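Otness Printed Bed Mat, Pink

Sold by Dindcombe Home. Single and small double. Machine washable.

The maker's card says this mat "turns any bed into a happy place." We sell it, and we would put it less strongly. It is a thin patterned cover for the top of a child's bed, it goes on quickly, and the print is cheerful if you like pink.

In use, with laundry still on the bed:

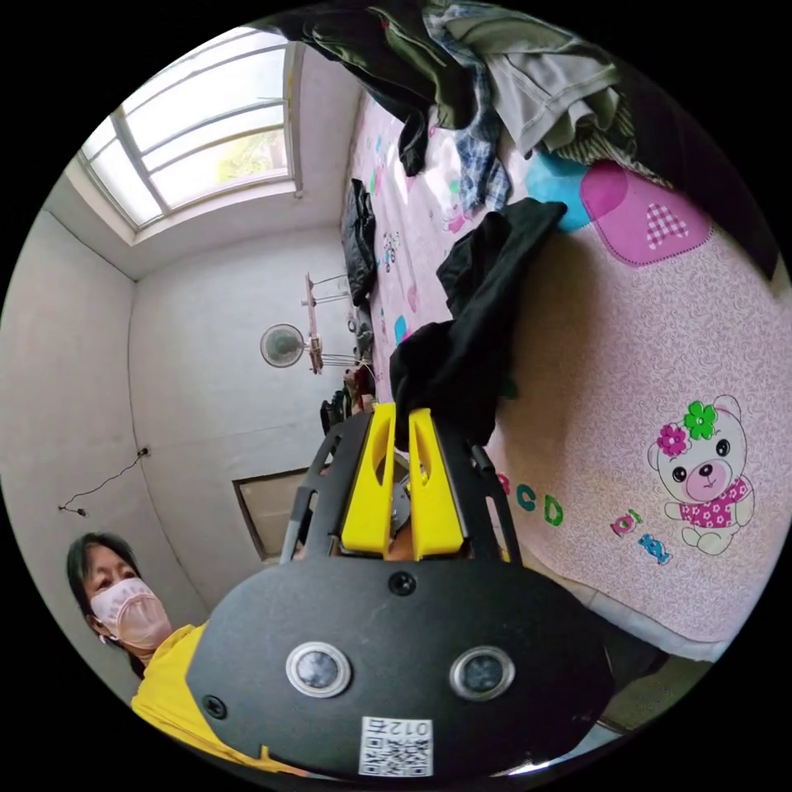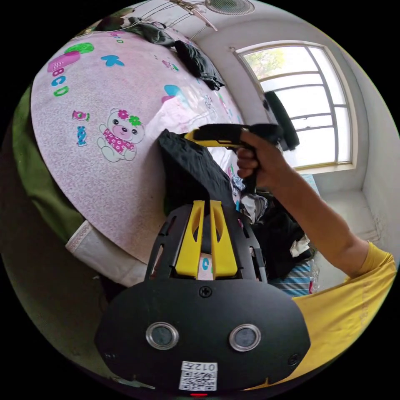 Will dark clothes leave color on it?
They can, if they are new and damp. Keep unwashed black cotton off the mat until it has been through the laundry once on its own. Dry clothes that have already been washed a few times gave us no trouble.

What you get
One mat, folded, in a plastic sleeve. No pillowcase, in spite of what the older Otness leaflet says. If your sleeve has that leaflet in it, ignore the back page.

Care
Wash at 60 degrees Fahrenheit or a little warmer, inside out. The label also claims the mat is good for 100 washes. Our buyer, Zoia Hrynyshyn, asked Otness how they arrived at that and was sent the same label again, larger. We have left the claim off our own packaging. Skip the dryer, as the corners on our shop sample curled after two cycles and have stayed that way.

Fit
The mat lies on top of the mattress and has no elastic. Otness calls this "free-fit." On a smooth mattress protector it will creep toward the foot of the bed, and a child who climbs in and out will speed that up. The Ikmont corner clips (sold separately) hold it well enough, though they cost more than four bits of elastic should. Tuck the long side against the wall first if the bed is in a corner.

"Cooling"
The word is on the sleeve. Róisín Fahy in our returns department slept on one through a warm May and reported that it felt like a sheet. Buy it for the pattern.

Compared with the Shen mat
The Shen is thicker and stays put better, but it takes far longer to dry on a line and comes only in plain colors. For folding clothes on, either will do. For sleeping on every night, we would pay the difference and take the Shen.

Returns
Unwashed mats can come back in the original sleeve. Washed mats can come back only if a seam has gone. Please don't send the clips back inside the mat, they get lost. Write to Gearóid Phelan at the Dindcombe service desk before you post anything, and include the order number from your receipt.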